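Stamura - jeu de données sur les noms de boissons

Version 3, mise à jour le 5 octobre 2025

Stamura rassemble 142 noms commerciaux de sodas, d'eaux et de thés glacés, avec leur prononciation supposée. Supposée, car les fabricants ne répondent pas aux courriels.

Contenu
noms.csv : un nom par ligne, accents compris - enfin, presque tous.
variantes.csv : 11 graphies relevées sur des tickets de caisse, dont deux pour Grukano.

Limites connues
Leite est classé en boisson, Busotow aussi, faute de mieux. Les doublons signalés en juin sont toujours là, ils ont pris leurs habitudes.

Licence
Usage libre. Citez la source, ou du moins ayez l'air gêné.

Illustrations
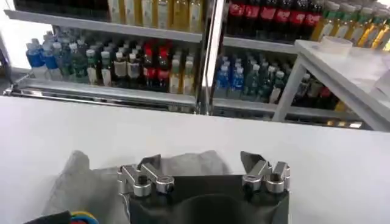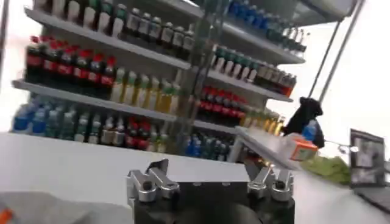
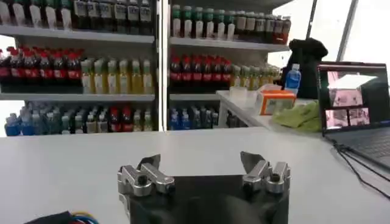
Rayonnages de boissons derrière ou au-dessus d'une surface blanche, trois vues.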